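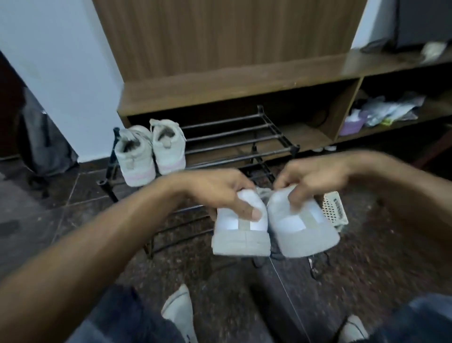
Shona Baxter
Wissenschaftliche Mitarbeiterin, Projekt Aven (beidhändige Manipulation)

Laborbuch, 11. Juli 2023

Thema: Kontaktphasen bei paarweise gegriffenen Schuhen, zweiter Durchlauf mit geänderter Labelregel

Stand vom letzten Eintrag: Plelov hat auf den Schuhregal-Sequenzen ordentliche Handposen geliefert, aber die Phasen »Greifen« und »Ausrichten« ständig vertauscht. Mein Verdacht war, dass es am Label liegt und weniger am Modell. Wir hatten bisher eine Phase pro Zeitpunkt vergeben, gemeinsam für beide Hände. Bei einem einzelnen Gegenstand geht das gut. Bei einem Paar haben die Hände aber je ein eigenes Objekt, und sie sind selten im gleichen Moment gleich weit.

Geänderte Regel ab heute: jede Hand bekommt ihre eigene Phasenspur. Dazu kommt eine dritte Spur für das Paar, die nur zwei Werte kennt, »gekoppelt« und »nicht gekoppelt«. Gekoppelt heißt: beide Schuhe sind gegriffen und stehen mit den Fersen in derselben Richtung nebeneinander.

Der Fall mit den hellgrauen und weißen Turnschuhen ist dafür mein Referenzfall geworden. Die linke Hand liegt mit gekrümmten Fingern über dem Schuh, der Daumen drückt gegen das weiße Fersenteil. Die rechte fasst den anderen Schuh mit den Fingern am Schaftrand. Zwei verschiedene Griffe also, für zwei Hälften desselben Paars. Nach der alten Regel stand hier einmal »Greifen« für alles, und die Unterscheidung war weg. Jetzt: linke Hand »Halten, Daumen an Ferse«, rechte Hand »Halten, Schaftrand«, Paar »gekoppelt«. Der rechte Schuh ist etwas nach rechts gekippt, das lasse ich innerhalb der Toleranz durchgehen. Eine Winkelgrenze haben wir noch nicht festgelegt, siehe unten.

Auswertung

Datensatz: 43 Sequenzen, alle mit Schuhpaaren, verschiedene Haushalte. Neu gelabelt wurden alle, das alte Label bleibt in der Ablage unter altem Namen liegen. Bitte nicht überschreiben.

Training auf Plelov mit denselben Einstellungen wie zuvor, nur der Ausgabekopf ist ersetzt (drei Spuren statt einer). Gleiche Aufteilung, gleicher Startwert. Ich wollte außer der Labelregel nichts ändern, auch wenn es bei der Lernrate sicher noch etwas zu holen gibt.

Sequenzen mit mindestens einer vertauschten Phase:
alte Regel: 30
neue Regel: 17

Gezählt wird eine Vertauschung, sobald sie länger dauert als unsere Glättung. Kürzere Sprünge werden verworfen. Die Zahl für die alte Regel ist mit demselben Kriterium neu berechnet und deshalb nicht mit der aus dem Zwischenbericht vergleichbar.

Vorsicht bei der Deutung: die Kreuzvalidierung ist noch nicht gelaufen, das ist eine einzige Aufteilung. Die Richtung passt, für mehr reicht es nicht.

Was noch falsch ist

Ich habe die verbliebenen Fehler durchgesehen und grob sortiert.

Schnürsenkel. Wo sie oben zwischen den Schuhen liegen, verbindet die Segmentierung beide Schuhe gern zu einem Objekt. Beim Referenzfall ist das gut zu sehen, die grauen Senkel liegen wirr genau da, wo die beiden Schaftränder zusammenkommen. Die Maske läuft dort einfach durch. Die Paarspur stört das kaum, die Handspuren aber schon, denn dann hält laut Modell jede Hand beide Schuhe. Versuch: Instanzen über die Sohlen trennen statt über die Oberkante. Die Sohlen sind hier dick und grau und heben sich vom weißen Obermaterial ab. Bei dunklen Schuhen wird das vermutlich nicht funktionieren.

Andere Schuhe im Bild. Auf der oberen Ebene des Regals stehen am linken Ende zwei weiße Babyschuhe, ebenfalls mit der Ferse nach vorn. Farblich sind sie nah genug an den Turnschuhen, dass Plelov sie zeitweise als Teil des gegriffenen Paars führt. Größe allein hilft nicht, weil weiter hinten stehende Schuhe ohnehin kleiner erscheinen. Ich probiere es mit einer Bedingung auf Handkontakt: ein Objekt ohne Kontakt in der laufenden Phase darf nicht in die Paarspur. Ähnlich bei dem Dunklen mit schwarzen Riemen am Boden (Schuhe oder Sandalen, teilweise verdeckt). Auf dem gesprenkelten Fliesenboden verschwimmt die Kante, und die Maske franst aus. Als Label habe ich dort »Schuhwerk, unbestimmt« gesetzt und kein Paar vergeben.

Regalstangen. Das schwarze Regal hat waagerechte Rundstangen, und die laufen schräg durchs Bild. Die Tiefenschätzung macht daraus eine Fläche mit Löchern. Für die Phasenlabels ist das egal, für die Ablagepose nicht. Wir brauchen die Auflagehöhe, und im Moment schwankt sie je nachdem, ob gerade eine Stange oder eine Lücke unter der Sohle vermutet wird. Notlösung: Ebene durch die Stangenoberkanten legen und die Lücken ignorieren. Für Schuhe mit langer Sohle sollte das genügen. Bei Babyschuhen bin ich mir nicht sicher, je nach Stangenabstand könnten sie zwischen zwei Stangen kippen. Muss man am echten Regal nachmessen.

Beine. Wenn die Person am Boden sitzt, ragen Jeans und Socken von unten herein. Die weißen Socken werden gelegentlich als Schuh erkannt. Klassischer Fehler, war im ersten Durchlauf auch schon da. Eine Maske für den eigenen Körper gibt es in Plelov, sie erfasst aber nur Hände und Unterarme. Ticket ist offen.

Übertragung auf den Dawber

Nur ein kurzer Versuch am Nachmittag, fast 3 Stunden inklusive Einrichten. Der Dawber-Zweiarm hat die Zielposen aus den neuen Handspuren bekommen, Griff links über die Ferse, Griff rechts am Schaftrand. Testobjekte waren unsere eigenen Laborschuhe, Regal aus dem Bestand.

Der Griff über die Ferse ließ sich ohne großen Umbau übernehmen. Der Daumen wird auf den festen Finger abgebildet, die übrigen Finger auf den beweglichen. Die Ferse ist steif, der Schuh hält seine Form.

Der Griff am Schaftrand ist schwieriger. Der Rand gibt nach, der Schuh hängt und pendelt beim Anheben. Ein Mensch gleicht das mit den Fingern aus, unser Greifer kann das nicht. Mit niedrigerer Beschleunigung wurde es besser, dafür dauert die Bewegung dann unangenehm lange. Die Paarspur habe ich als Bedingung vor die Ablage gesetzt: erst wenn »gekoppelt« anliegt, fahren beide Arme zum Regal. Damit blieb das Schrägstellen der Schuhe gegeneinander aus, das uns beim ersten Durchlauf geärgert hat. Die Bedingung hat aber auch zweimal blockiert, obwohl für mein Auge alles stimmte. Ursache war beide Male die Orientierung des rechten Schuhs. Das ist wieder die fehlende Winkelgrenze.

Die Fingerauflagen von Uletti haben sich am Textil ganz gut gemacht, am glatten Fersenteil rutschen sie. Die alten Auflagen liegen in der Schublade unter dem Controller, beim nächsten Mal links alt und rechts Uletti montieren.

Offen

– Winkelgrenze für »gekoppelt« festlegen. Vorschlag: aus den gelabelten Ablagemomenten schätzen und erst danach am Dawber prüfen.
– Kreuzvalidierung über alle Sequenzen, getrennt nach Haushalt. Sonst lernen wir am Ende die Regale auswendig.
– Sohlentrennung einbauen, zuerst nur bei hellen Schuhen mit abgesetzter Sohle.
– Körpermaske um Beine und Füße erweitern.
– Stangenabstand am Laborregal messen und hier nachtragen.
– Klären, ob eine Hand mit zwei Schuhen (beide am Schaftrand gefasst) eine eigene Phase bekommt. Kommt in den Daten vor, die Regel sagt dazu bisher nichts. Ich habe solche Stellen vorläufig mit »prüfen« markiert.

Die Regelbeschreibung im Aven-Ordner ist aktualisiert, die alte Fassung hängt hinten dran. Wer bis September noch labelt, bitte nur nach der neuen arbeiten und bei verdeckten Händen die letzte sichere Phase stehen lassen.

Nachtrag, abends: Die Handkontakt-Bedingung läuft durch, die Babyschuhe fallen jetzt aus der Paarspur heraus. Die Senkel bleiben ein Problem. Die Trainingsläufe für die Kreuzvalidierung sind gestartet, Protokoll unter demselben Ordner.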